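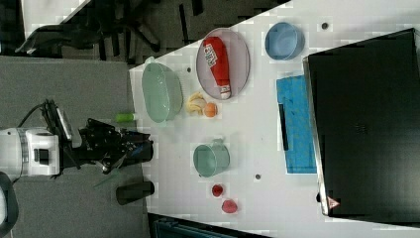
Figure 1. Our play kitchen table at Follcombe, with the arm reaching in from the side.

When our team picked this project in March, we thought comparing two grippers would be the easy part (it was not, but we had a lovely time anyway). The first was the angular black one that our lab already uses every day, and the second was a softer pair of fingers called Skindetti that an older student group had designed and left behind with a very nice set of notes. We wanted to know which one a beginner could trust with ordinary kitchen toys, and how much the camera position mattered along the way.

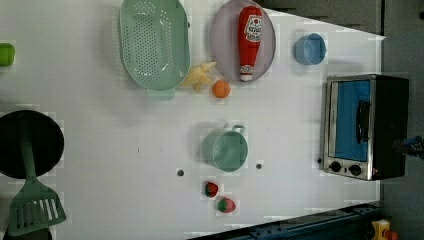 We ran everything through the Trivorico controller, and we kept the speed setting at 800 for both grippers so that neither one got an unfair head start. Over the whole project we logged 1131 grasp attempts, and I am still a bit proud of that number!

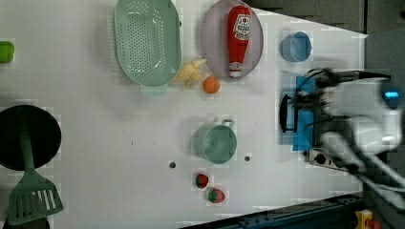
Choosing the objects took us much longer than we had planned, and we argued about it happily over many lunches. We wanted shapes that would ask different things of the fingers. The two strawberries below the green pot are small and close together, so a wide gripper has to come down carefully, while the spatula lying across the frying pan gives it a long, thin handle to think about.

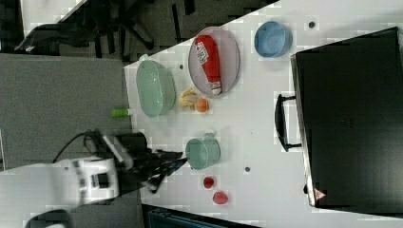
The overhead camera was our favorite for planning, but the angled view helped more with judging the last bit of the approach, and we ended up saving both for every attempt. Next term we would like to repeat the comparison with the Doãn wrist mount, and to give the softer fingers a proper calibration before we start.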